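Notebooks > Pestmont bench > Gerlach task > Wrist view weighting

December 30, 2021

Purpose of entry: to record the second comparison of the Batov weighting against the plain two-view baseline on the shell handling task, and to set down what was changed between the first comparison and this one.

Background. The Gerlach task requires the right hand to take a thin black shell by its edge and hold it at an angle over the bin. The left hand stays close by and may or may not be needed. In the May runs the policy was given the head view and the wrist view with equal weight at every step. It did well while the shell was near the hand and poorly during the approach, when the wrist camera sees mostly whatever the arm happens to be passing. The working view at Pestmont is that the wrist stream, during those steps, carries a good deal of detail and very little information on the task.

Method. The Batov weighting gives each wrist frame a score between zero and one. The score comes from a small network trained on whether the next hand movement can be predicted better with the frame than without it. Low scores reduce the share of the wrist view, and the head view makes up the difference. Nothing is switched off outright. The score is smoothed over 300 ms, which was chosen by hand and has not been tuned.

Data. 108 demonstrations, all recorded on the present layout, with 14 held back for testing. The held-back set was fixed before training and has not been looked at in detail by those setting the parameters. Frames were not cleaned. Dark surfaces close to the lens, glare and unrelated items on the floor have all been kept, as the method is meant to cope with them.

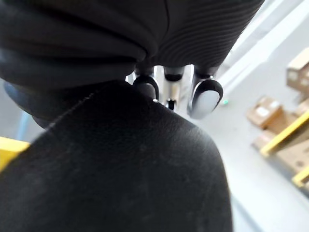 A comment received from the Indcombe group on the draft of this section was that the scoring network might simply be learning how dark a frame is, and that a black shell at close range would then be marked down together with everything else that is black. They asked whether brightness alone had been tried as a score.

It had not. It was run the same afternoon. Brightness alone does worse than the baseline on the held-back set, and the failures are the ones Indcombe expected: the wrist view loses weight just as the fingers reach the rim. The learned score does not show this pattern. It falls during the approach and comes back up shortly before contact, in most cases with a small dip in between that has not been explained. The correlation between score and mean brightness is weak but it is present, and it should be reported alongside the main result.

Results. Prediction error on hand position is lower with the weighting than without it, and nearly all of the gain lies in the approach. From contact onwards the two are close enough that no difference is claimed. Grip opening is unchanged. On the robot itself only a short series was run, around 20 attempts split evenly between the two policies, and this is too few to support a statement on success rate. It did serve to show that the weighted policy runs at the normal control speed.

One point of handling. With the shell tilted over the bin, the head view has the lip and the raised centre panel in sight, but the part already in the bin is partly covered by the one being held. Both parts are dark and glossy. The head stream is therefore at its weakest at the same time as the wrist stream is most useful, and a fixed split between the two cannot suit both ends of the movement. This is the strongest argument so far for a weight that changes with time.
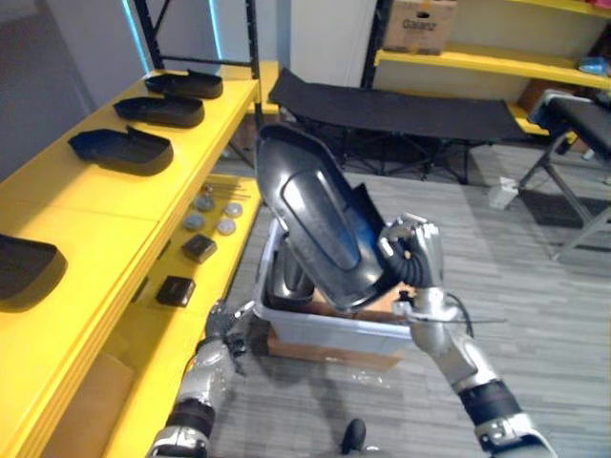 Gerlach task, head view: right hand holding the shell by its edge over the bin.

Changes since the first comparison. The crop on the head view has been widened to take in the shelf with the trays, though the nearest of them is still cut off. The smoothing was added. The learning rate was left as it was.

Open items.
- Repeat with the scoring network trained on frames of matched brightness, as Indcombe suggested in the same note.
- Look at the dip before contact. First check should be the time stamps - an offset between the two streams would produce something similar.
- Try a lighter coloured shell, if one of the same shape can be had.
- Longer series on the robot, order of policies to be mixed.

Weights and logs are stored under the Batov folder. The brightness-only run is kept separately and should not be merged with the baseline results.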